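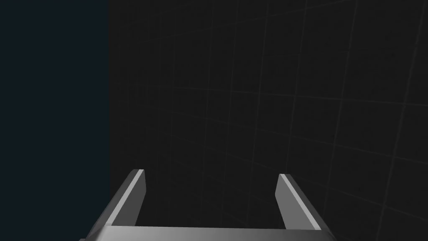

Come spend the summer at our bakery (and get paid for it!)

Posted in June by the owner, Stondesano Bakery

Home | Breads | Wholesale | Jobs | Find Us

Hi! I run Stondesano, the little bread bakery on the river side of Turkusville, and I'm looking for one more baker to join us through the busy season and, if we all get along, well past it. I've put off writing this for two weeks because I hate writing ads, so please forgive me if it rambles.

We make sourdough, mostly. There are also rye pans, a seeded loaf called the Mirani that people drive in from the county line for, and flatbreads on market mornings. On a normal week we bake 2000 loaves, and in summer a good bit more, with the lake cabins filling up and every restaurant in town suddenly wanting dinner rolls. I love it. I'm also tired, and my shoulder has opinions.

What you'd be doing

You'd start at 3:30 a.m. (I know, I know) and be out the door by noon. The first half of the shift is shaping and loading the oven. The second half is mixing for the next day, feeding the starters and cleaning up. We wash our own bowls here, me included. One morning a week you'd ride along on the wholesale run, so you can see where the bread ends up and hear the complaints firsthand, ha.

Who I'm hoping to hear from

Someone who has worked in a kitchen before, even if it was pizza or school lunches. I can teach you bread. I can't teach you to like mornings, so be truthful with yourself on that one. You'll need to lift a 50-pound bag of flour without hurting yourself, and you'll be on your feet the whole time. A driver's license helps but I won't turn you away over it.

If you've been baking at home for years and want to find out what it's like at volume, write to me anyway! My best hire ever came from a home oven and a cooler full of dough.

The money part

Pay is $3675 a month before taxes, full time, five shifts. There's a $500 bonus if you stay through the end of September, paid with your last September check. You get two weeks paid vacation once you've been here a year, all the bread you can carry, and a decent discount at Grumura, the coffee place next door, who trade us beans for bagels. I can't offer health insurance yet. I'm working on it, and I'd sooner say so now than have you find out at the interview.

How to apply

Send me a few lines about yourself and the last thing you baked that you were proud of, or that went terribly wrong (those are more fun to read). A resume is fine too, one page please. You can use the form on the Jobs page or drop a note through the mail slot at 348 Ferry Street. If you come in person, come after 10 in the morning. Before that I've got dough up to my elbows and I'll forget your name.

I'll call everyone who writes, even if it's a no. If it looks like a fit, I'll ask you in for a paid trial shift, four hours, and we'll have breakfast afterward. I'd like to have somebody started before the end of June, but I'll wait for the right person if I have to.

Oh, and street parking is free before 8!

17 shares | 6 comments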